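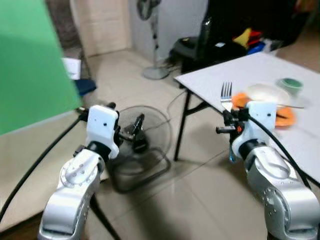
About Uvberg

Hi! I'm the one half of Uvberg who likes writing web pages (the other half would rather be fixing the build). We make control and planning software for two-armed robots, and we've been at it in Sanville since March of the year the old print shop downstairs moved out and the rent dropped.

Our main product is Unach. It's a planner: you hand it two arms, a rough idea of what's in the way and a goal, and it works out how both arms get there without bumping into each other or the furniture. Sounds simple, right? We thought so too, and then we spent most of a winter on elbows.

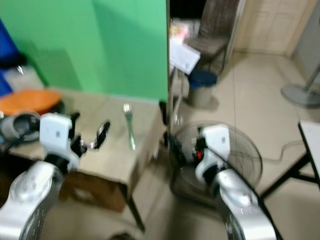 Two arms, one fork on the table.

A lot of our week goes into plain household stuff. Forks are a favorite of mine, they're thin and shiny and they lie almost flat, so a depth estimate that's off by a hair sends the fingers into the tabletop. Unach keeps replanning as new camera data comes in, and it slows the arm down when perception isn't sure of itself. Every nightly build goes through 624 simulated reaches before we let it near real hardware, and if the number of failures goes up, the build stays home.

We also write the boring tools, and I love them! There's a log viewer that lines up joint angles with video, and a calibration helper called Haslinger that takes around 4 minutes from start to finish (it used to eat a whole morning).
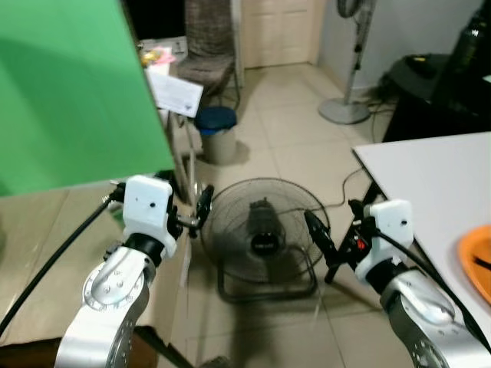 Haslinger is the part I'd pay for twice, one customer wrote to us, but please let me turn off the beeping. Fair enough. There's a mute setting now, under Preferences, and it remembers your choice.

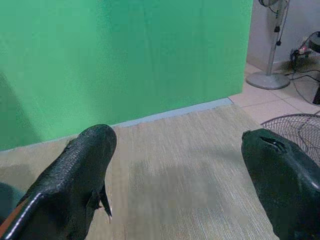
Wrist camera, fingers open.

Wrist views go into the same planner as the head view, each with its own time stamp, so a late picture doesn't drag the arm toward where things used to be. That bug cost us 2 weekends and a lot of takeout.

Want to try Unach on your own arms? Write to us through the contact form and tell us what controller you're running. I read all of it myself, usually before coffee.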